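Tidying a Small Tabletop Studio Corner

I love a good reset of the recording corner! Mine gets out of hand fast, and on a Wednesday evening I finally give it 25 minutes and a podcast.

Start with the microphones. Wipe the smooth ones with a barely damp cloth, and go gently on anything glittery (a soft, dry makeup brush is wonderful for getting dust out of sparkle). Stand the weighted bases against the wall so nothing tips.
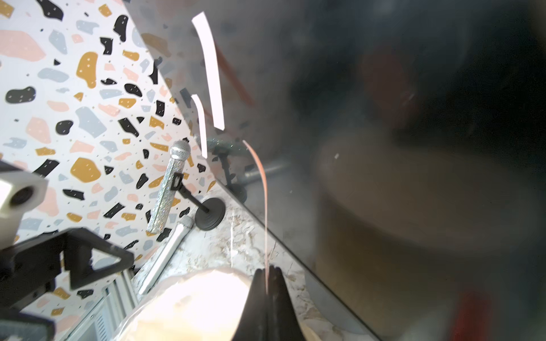 Cables next. Coil them loosely, never tight around your hand, and tie each one with a scrap of ribbon. I keep mine in a Trimlow box, plugs facing up, and it makes me happy every time I open it.

Clear plastic sheeting is worth saving too! Shake it out, smooth it with your palms and fold it in thirds. Big creases relax if you leave it under a heavy book overnight.

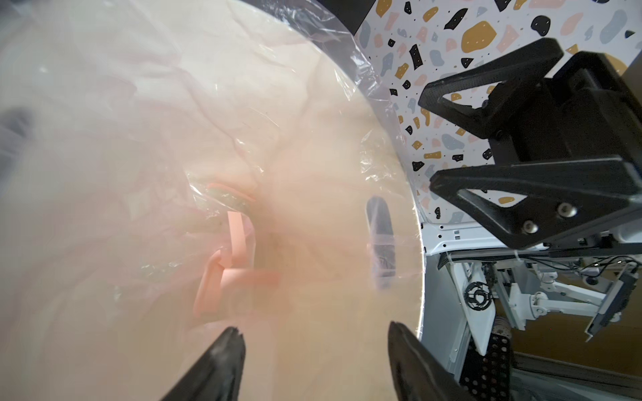 Terrazzo wallpaper hides small marks beautifully, but do check it in daylight. A clean white eraser lifts most scuffs.

Last of all, line the bin and fold the bag well over the rim so it can't slide down when you drop something heavy in.

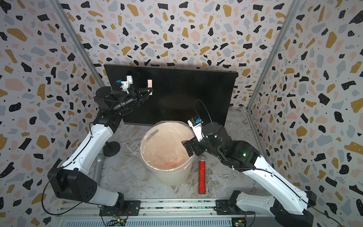
By the Jostov Home editor

Big dark boards show every fingerprint, so buff them with a dry microfiber cloth, top to bottom.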